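On a passé une bonne partie de juillet à réécrire nos règles pour les scènes de simulation en cuisine. Je les mets ici, on me les demande souvent. Fil un peu long.

1/ Le contexte : bras fixe, pince parallèle, plan de travail, objets du quotidien. Chez Rivadeneira, on fait tourner ces scènes avant tout essai sur le vrai bras. Les règles valent pour la simulation, mais on les écrit comme si le plan de travail était réel.

2/ Une scène porte un numéro de version. On change un objet, on change le numéro. Siu-fong Yau a perdu deux jours à comparer des résultats qui venaient de deux plans de travail différents sous le même nom. C'est devenu la première règle.

3/ Pas de scène vide en validation. Un objet seul sur un plan nu, ça sert au débogage, c'est tout. Pour valider, il faut du voisinage : vaisselle, téléphone, couverts, nourriture.

4/ Les lames sont déclarées comme zones interdites, avec une marge de 90 mm autour. La pince n'y entre pas, même ouverte, même pour un passage rapide. On nous dit que c'est sévère pour une lame virtuelle. On garde.

5/ Approche par le dessus, arrêt, puis descente lente. L'arrêt fait 300 ms et il est journalisé. Sans arrêt dans le journal, l'essai est compté comme raté, quel que soit le résultat de la prise.

6/ Au moins deux points de vue par scène. Avec un seul, l'écart entre les doigts et l'objet est presque impossible à juger. Mitsuko Tsuji relit les deux vues avant de signer – et elle refuse si l'une manque.

7/ Le nombre d'essais : environ 3000 par version de scène, graines aléatoires conservées. Les échecs restent dans le rapport avec leur graine. Un rapport sans échecs repart en relecture.

8/ Tout contact avec un objet non visé est un incident. Un téléphone poussé d'un centimètre, c'est un incident. On en a eu 13 sur la dernière version, tous au moment du retrait et aucun pendant la descente. La règle 5 sera donc étendue au retrait.

9/ Aliments crus : un outil qui les touche est considéré comme souillé jusqu'à la fin de l'essai. Le simulateur s'en moque, notre liste de contrôle non. L'équipe Onier voulait une exception pour les prises courtes, on a dit non.

10/ Deux vues du plan de travail, pour situer les règles 3 à 6 :
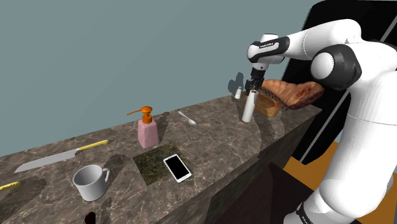
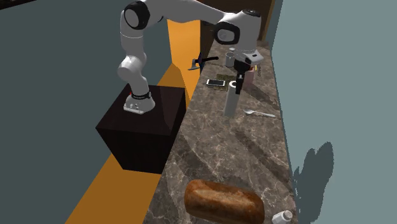
Rendus de simulation. Pince au-dessus d'une petite salière ou poivrière blanche sur le premier, d'un rouleau d'essuie-tout sur le second.

11/ La règle sur l'éclairage n'est pas finie. Les ombres portées gênent encore la détection des petits objets et on n'est pas d'accord sur le seuil. Je complète le fil quand c'est tranché.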